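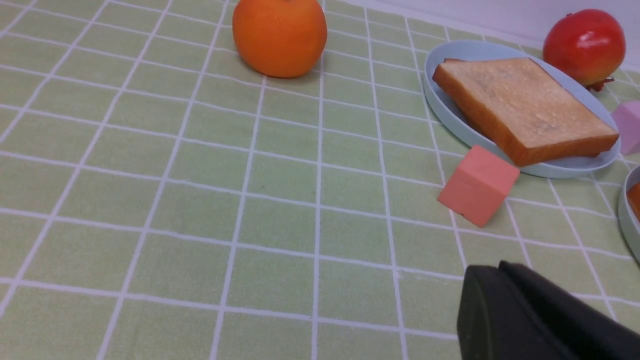 Desconfio de qualquer comparação de garras que caiba numa tabela. Passei boa parte de abril a ler folhas de especificações e a ver vídeos de fabricantes, e saí de lá a saber a força máxima de fecho de cada modelo, a abertura dos dedos e quase nada sobre o que me interessava: o que acontece quando o objeto é uma fatia de pão e não um cilindro de alumínio.

O relatório da Wullomel, que muita gente tem citado como referência, assenta em 1254 tentativas de preensão. O número impressiona. Depois lê-se o anexo e percebe-se que quase todas foram feitas com cubos, sempre na mesma orientação, com o objeto isolado na mesa. Um cubo tem faces paralelas, tal como os dedos de uma garra paralela. Estamos a medir o encaixe de uma coisa na outra e a chamar a isso destreza.

A Mebrat Tufa, com quem discuto isto há anos, defende os cubos. Diz que sem um objeto simples não há linha de base e que uma falha com uma torrada tanto pode vir da garra como do controlador, da câmara ou do operador. Tem razão quanto à linha de base. O que não aceito é que se pare aí e se venda o resultado como prova de que o equipamento serve para uma cozinha.

Prefiro mesas como estas, com um pequeno-almoço posto e os cubos espalhados entre os pratos. Uma fatia pousada na diagonal sobre a borda obriga a decidir por onde entrar. Um fruto redondo pede outra aproximação. 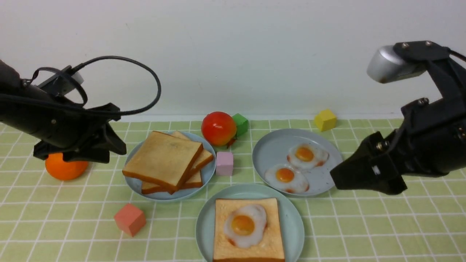
Com dois braços a coisa complica-se, e é aqui que as tabelas se calam de vez. Ninguém publica quantas vezes um braço teve de esperar pelo outro, ou quanto espaço ocupa o conjunto de punho, sensor e cabo quando desce entre dois pratos. A Kistik anuncia um ciclo de 10 segundos por objeto. Com que vizinhos? A que distância? A Lemlem Tesfamariam escreveu-lhes a perguntar e recebeu de volta o mesmo folheto.

Também convém não exagerar nas virtudes da comida de brincar. Um ovo estrelado de imitação não se rasga como um verdadeiro, não escorre nem deixa gordura nos dedos da garra. Quem passa do ovo falso para a promessa de um robô que serve refeições comete o mesmo pecado da Wullomel, só que com um cenário mais simpático.

E há a câmara de punho, que a Mac Giolla cobra como extra de 600 euros e apresenta como indispensável. Talvez seja. Vê de perto o que a câmara de cima perde atrás da própria garra, mas perde o resto da mesa — e ainda não encontrei um ensaio sério que repetisse a mesma tarefa com e sem ela, no mesmo braço, com o mesmo operador. Enquanto não o vir, fico com o dinheiro no bolso e peço as gravações completas, falhas incluídas.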